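小剧场演出字幕的分组与触发方式:以独幕剧《Gesero》为例

课程项目报告
作者:Corey Doolan、Ruby-Lee Hollis

摘要

本项目为独幕剧《Gesero》在Donnelly剧场的演出设计并实施了一套中文字幕。全剧台词以英语为主,夹杂一部分方言,观众中有相当比例不以英语为母语。我们将台词切分为42个字幕组,组内按句推进,由一名操作员在控制间手动触发。报告说明切分规则、版面规则、触发方式的选择过程,以及排练和演出中记录到的错误类型。结论部分讨论哪些做法可以直接用于同规模的剧场,哪些依赖本剧的具体条件。

1 背景

Donnelly剧场位于Sketemham旧港区,由一座货栈改建,观众席为单层阶梯式,舞台为浅台口加前伸台唇。剧场没有固定的字幕设备,以往外语剧目采用打印剧情梗概的办法,随场刊发放。梗概在开场前阅读有效,开场后观众席照度不足,无法对照。剧场方面在本学年初提出希望试用字幕,条件是不增加专职人员,不改动现有灯光吊杆的位置。

《Gesero》为两人剧,演出中间不设幕间休息。剧情围绕一对姐弟清点父亲遗留的渡船执照展开,对白密集,重叠台词较多,后半段有一段较长的独白。选择该剧作为项目对象有两点考虑:其一,剧组排练周期与课程周期重合,可以从坐排阶段开始介入;其二,重叠台词是字幕处理中公认较难的部分,单独拿出来研究有一定价值。

项目分工如下。Corey Doolan负责台词切分、翻译初稿和版面。Ruby-Lee Hollis负责触发测试、错误记录和演出操作。译文由两人共同校订,导演组对专有名词和称谓有最终决定权。

2 已有做法

查阅到的字幕做法可以归为三类。

第一类为预设时间码,字幕按固定时间轴播放。这种做法适用于有完整音轨的演出,例如配乐贯穿全场的舞蹈剧场。话剧的语速每晚不同,时间轴在开场后不久即开始偏移,偏移量随演出推进累积,无法中途归零。

第二类为语音识别自动对齐。系统监听演员的声音,与剧本文本比对后推进字幕。对识别条件的要求较高,演员需佩戴话筒。本剧两名演员均不戴话筒,台口上方的界面话筒拾音受混响影响较大,且方言部分与通用识别模型不匹配。

第三类为人工触发。操作员跟随剧本,听到相应台词时按键推进。准确性取决于操作员对演出的熟悉程度,对设备要求最低。歌剧院普遍采用此类做法,操作员通常能够读谱,以小节为参照。话剧没有乐谱,参照物只能是台词本身、走位和灯光变化。

考虑剧场条件,我们从一开始就倾向于第三类,但仍对第二类做了一次有限的测试,结果见第5节。

3 台词切分

3.1 单位

我们使用两级单位。下级单位为“屏”,即观众同时看到的文字,一次按键推进一屏。上级单位为“组”,由若干连续的屏构成,对应一个完整的对话回合或一个动作段落。全剧共42组。

设置“组”这一级的目的在于恢复。操作员一旦失步,逐屏追赶需要连续按键,观众会看到文字快速闪过,阅读体验比缺失字幕更差。有了组之后,操作员可以直接跳到下一组的起点,中间部分保持黑屏。组的起点必须落在容易辨认的位置上,例如一次上下场、一次灯光变化、一句此前没有出现过的台词,或者一个明确的道具动作。

初版切分按剧本的页来划分,实施后发现不可行。剧本分页与戏剧动作无关,有几处组的起点落在重叠台词中间,操作员无法判断哪一句先出。第二版改为按动作划分,由导演助理提供排练本上的单元标记,我们在此基础上合并过短的单元,拆分过长的单元。独白部分被拆成四组,拆分点选在演员转身或坐下的位置。

3.2 一屏的长度

每屏最多两行,每行最多20个汉字,标点计入。超出时优先压缩译文,其次拆屏。拆屏时不得在定语与中心语之间断开,不得把否定词与其后的动词分开,人名不得跨行。

压缩译文的顺序为:先删重复的称呼语,再删语气词,再合并同义反复。表示犹豫、改口的重复不删,这类重复承担人物刻画。剧中弟弟有一个反复改口的习惯,初稿把改口全部理顺,导演组审读后要求恢复。恢复后该角色的屏数有所增加,但每屏字数下降,阅读负担总体持平。

3.3 重叠台词

重叠台词分为两种情况处理。

两人同时说不同内容,且内容都影响剧情时,上下两行各归一人,行首加短横线。上行归姐姐,下行归弟弟,全剧固定,与谁先开口无关。固定行位之后,观众经过一两次即可建立对应关系,不需要标注人名。

两人同时说话,其中一方内容不影响剧情时,只译主要一方。判断由导演组作出。剧本中有一处姐姐背诵执照编号,弟弟在旁抱怨天气,编号在后文被再次提及,因此保留编号,略去抱怨。

3.4 方言

剧中方言集中在回忆父亲的段落。我们比较过三种译法:译为某一种汉语方言、译为普通话并加斜体、译为普通话不加标记。第一种引入了与剧情无关的地域联想,放弃。第二种在投影条件下可读性下降,中文斜体的笔画在低对比度时容易粘连,放弃。最终采用第三种,方言与英语的区别完全由演员的声音承担。

4 版面与投影

字幕投射在台口上方的横檐上。横檐原为深灰色涂料,反射率低,文字采用浅灰白,不使用纯白。纯白文字在暗场时会把横檐下沿照亮,并在演员头顶形成可见的亮带。灯光设计要求字幕在暗场中不得改变舞台前区的照度,我们据此把文字亮度设为两档,正常档与暗场档,由操作员在对应的组起点切换。

字体选用黑体类,中等字重。细字重在后排不可读,粗字重在笔画较多的字上出现填充。字号由后排中间座位的试读决定,方法是让没有读过剧本的同学坐在该处朗读屏上文字,出现误读即加大一级。侧边座位的主要困难来自视角,与字号关系不大,横檐两端的文字在最外侧座位上受到压缩。对策是把文字块收窄并居中,这也是每行字数上限定得较低的原因之一。

文字的出现与消失均不使用移动效果。淡入淡出的时长经过比较后取了较短的一档。较长的淡入在单屏观看时较为柔和,但连续对话中前一屏未消失,后一屏已到,两屏叠加时段内均不可读。

标点方面,句末句号省略,问号、叹号保留,省略号只在台词确实中断时使用。引号用于剧中人物转述他人的话。执照编号用阿拉伯数字,其余数量用汉字。
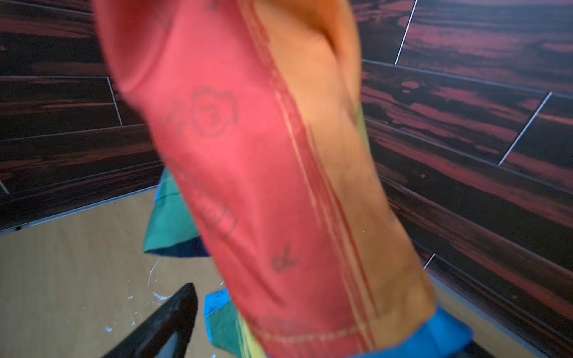
投影机架设在控制间前窗右侧,光路略高于末排观众的头顶。站立的迟到观众会遮挡光路,前厅工作人员据此调整了迟到入场的路线,统一由左侧门进入。横檐与光轴不垂直,梯形误差用投影机自带的校正消除,校正后文字边缘略有损失,在所用字号下不影响阅读。

投影机在无文字时仍有底光。暗场时底光在横檐上形成一块可见的灰色矩形。我们在镜头前加装了手动挡板,开场前、终场后以及剧中唯一一次全暗时关闭。挡板由操作员拉线控制,初次安装时拉线与窗框摩擦有声,更换走线位置后消除。

5 触发方式测试

5.1 自动对齐

自动对齐测试在一次联排中进行,使用台口话筒信号,字幕不投影,仅在控制间显示并记录。系统在单人说话、语速平稳的段落能够跟随。进入第一处重叠台词后系统停止推进,等待一句已经说过的台词,此后直到独白开始才重新对齐。方言段落中系统多次跳到后文含有相似发音的位置。若用于演出,这种提前跳转会泄露剧情,后果比停滞严重。据此放弃该方案,未作进一步调参。

5.2 手动触发

手动触发使用剧场已有的Dalier提示软件。该软件原用于音效播放,支持文字图层,可以把每一屏设为一条提示,并允许按组折叠。我们为每组设置了一个快捷跳转,跳转目标为该组第一屏之前的空屏,操作员跳转后处于黑屏状态,再按一次才出字。这一设置增加了一次按键,换来的是跳错时观众看不到任何错误文字。

按键时机有两种选择:听到台词首字后按,或预判后与台词同时按。首字后按的方法较安全,字幕略迟于声音。预判的方法较同步,但演员停顿时字幕会先于台词出现。剧中有数处笑点依赖停顿,字幕提前会使观众在演员开口前发笑。最终规定一般台词用预判,带标记的台词用首字后按。标记由导演组在排练本上给出,在Dalier中以提示颜色区分。

每屏的最短停留时间设为2秒,不足时与相邻屏合并。最长停留时间不作硬性规定,但台词结束后若有长停顿,字幕须手动清除,不得留在横檐上过停顿。

5.3 操作台布置

操作员需要同时看到舞台、剧本和Dalier的列表。初次布置时剧本放在键盘左侧,视线在三处之间移动,翻页时容易漏看舞台。第二次布置取消纸质剧本,把原文写入每条提示的备注栏,列表上一行为原文,一行为译文。视线减为两处。纸质剧本仍放在手边,仅在软件故障时使用。

控制间监听音量须由操作员自行调节。音响操作员习惯较低的监听音量,低声台词在该音量下听不清首字。我们另接了一副单耳耳机,另一侧保留与舞台监督的通话。

6 错误记录

6.1 分类

错误按观众能否察觉分为可见与不可见两级,按成因分为四类:漏按、多按、跳组错误、内容错误。内容错误指演员的台词与字幕不符,包括演员改词、漏词和前后颠倒。

每次联排和演出后,由不操作的一方对照录音填写记录表,操作的一方不参与填写,只在事后补充原因。录音为剧场存档用的单轨录音,没有画面,因此可见与否的判断依据Dalier的操作日志。

6.2 排练阶段

首次带字幕联排在12月18日进行。当次共记录可见错误30处,集中在三个位置:开场的快速问答、第一处重叠台词、独白之后两人对话恢复的瞬间。

开场快速问答的错误主要为漏按。原因在于切分过细,一问一答各占一屏,操作员按键频率过高。修改方法为一问一答合为一屏,用上下两行显示。代价是答句提前可见。导演组逐句检查后认为,除一处外均可接受,该处维持单独一屏。

重叠台词处的错误为多按。两人同时开口时,操作员对每个声音各作一次反应。修改方法为在备注栏注明“等姐姐”或“等弟弟”,操作员只跟其中一人。

独白之后的错误来自注意力。独白较长且停留时间较宽松,操作员的节奏放慢,对话恢复时的第一屏普遍迟到。我们在该处之前加入一条空提示,内容为提醒,不投影,要求操作员按键确认。加入后该处在后续联排中未再出现迟到。

6.3 演出阶段

演出于4月进行。可见错误降到每场个位数,且多为内容错误。首演中一名演员跳过了一整段对话,直接进入后一组的内容,操作员使用跳组功能,经过一段黑屏后恢复同步。录音显示,从演员跳词到字幕恢复,中间说了五句台词。若没有组的设置,操作员需要逐屏推进,期间被跳过的台词会全部闪现。

第二场出现一次跳组错误。两个相邻组的起点台词前半句相同,操作员跳到了较后的一组,按键前在预览中发现并退回,观众未见错误文字。演出后我们把其中一组的起点前移一句,避免两者相同。

末场中投影机在开演前重启,梯形校正丢失,文字左侧偏低。由于观众已入场,无法使用测试图案,舞台监督决定照常开演,字幕在倾斜状态下完成全场。此后的操作规程中加入了校正值的书面记录,并规定投影机在观众入场前通电,中途不得断电。

7 观众反馈

问卷在散场时发放,由观众自愿填写,样本不具代表性,以下内容只作参考。

意见较集中的有三项。第一,前排观众反映需要抬头,在字幕与演员之间来回移动较累。横檐位置固定,此问题在现有条件下无法解决,只能在售票页面提示需要字幕的观众选择中后排。第二,能听懂英语的观众认为字幕分散注意力,尤其是合屏之后答句提前出现。第三,有观众询问执照编号是否有含义,说明编号字幕引起了注意,与导演组的意图一致。

问卷设计存在缺陷。我们没有询问填写人的座位排数,因此无法将关于字号和视角的意见与位置对应。语言背景一栏只设了“是否以英语为母语”,不能区分完全不懂与部分听懂两种情况,而这两类观众对字幕的使用方式显然不同。

8 讨论

两级单位的做法与剧目关系不大,适用于多数由人工触发的话剧字幕。组的数量没有最优值。组过少时跳转后的黑屏过长,组过多时操作员难以记住各组起点。本剧的组数是合并和拆分的结果,没有经过对照试验。

固定行位只适用于两人戏。三人以上同时说话时,行数上限不允许一人一行,需要改用人名或颜色。颜色在横檐这种非标准投影面上能否区分,我们没有测试。

按键时机的规定依赖导演组的配合。没有排练本上的标记,操作员只能自行判断停顿是否与笑点有关,判断结果会因人而异。本项目中两名作者在未看标记的情况下分别标注过一次,结果有较多不一致,分歧主要在后半段。

人员方面,手动触发需要操作员参加足够次数的联排。剧场提出的条件是不增加专职人员,本项目由学生承担操作,未计入成本。若由剧场自行实施,需要从现有人员中安排一人跟排,其工作量可能超过字幕制作本身。音响与字幕由同一人兼任的方案在一次排练中试过,音效密集段落无法兼顾,不建议采用。

翻译与切分由同一人完成有利有弊。有利之处在于压缩译文时可以直接考虑屏的长度,不需要往返。不利之处在于初稿偏短,校订时发现若干处信息遗漏,其中一处涉及执照到期年份,影响对结尾的理解,在第二次联排后补入。

9 后续工作

下列事项未能在项目期内完成:

将Dalier中的提示列表导出为通用文本格式,便于其他软件读取。目前导出文件丢失组的折叠信息。

为听障观众增加音效与说话人标注。现有字幕只译台词,不含音效。剧中码头汽笛三次响起,后两次无台词呼应,仅看字幕的观众无从得知。

重新设计问卷,增加座位排数与语言程度两项。

测试舞台侧方竖排字幕。竖排可减少前排抬头的问题,但会占用侧幕前的空间,需与灯光组协商侧光位置。

附录A 组起点表(节选)

第一组 场灯转暗后,姐姐放下箱子
第二组 弟弟上场,关门
第三组 “你数过没有”
第四组 姐姐取出第一张执照
第五组 灯光转暖,弟弟坐下
第六组 “他从来不走那条线”
第七组 汽笛,两人同时转向窗

附录B 演出前检查顺序

投影机通电,等待亮度稳定
核对梯形校正值与书面记录
投射测试屏,分别在末排中间与两侧最外座位试读
切换暗场档,由灯光操作员确认
关闭挡板,确认横檐无底光,拉线无声
Dalier载入当日文件,核对版本号
跳转至任意三组,确认跳转后为空屏
回到首条提示,向舞台监督报告字幕就绪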